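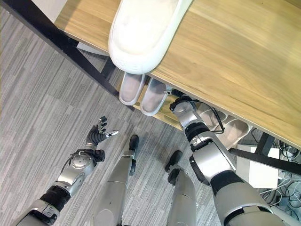
The home tasks group at Brarkstead has finished the first stage of its shoe rack collection, with 3,921 recorded examples now stored and labeled. The work began in March under the project name Pandasance and covers the small jobs people do near a front door. In the slipper task, the robot stands on the carpet in front of a wooden rack and reaches under the top shelf with its right arm, where a translucent pair sits side by side on the lower shelf. Reaching in low like this was the part the first model did badly. It had learned mostly from open tabletops, and it tended to bring the wrist in too high.

Each example is made by an operator who guides the arms through the whole task, from the first reach to the last release. Operators work in blocks of 60 minutes and then change over. Between examples the slippers are moved, turned or swapped for another pair, so that the model does not learn one fixed layout. Failed grasps are kept and marked as failures — the training team at Skeltlow asked for them after the spring review, and they now make up their own part of the set.

The second stage will add 2,000 examples with softer footwear and a narrower rack. The group will also record more tries with the left hand, which has done little of the reaching so far. A held-back set of 20 layouts will be used only for testing, and operators are asked not to practice on them.

Labeling notes from the first stage are in the Moldovan folder on the shared drive. Please use the December 2022 version, as the older one has the start and end marks for two-slipper grasps in the wrong order.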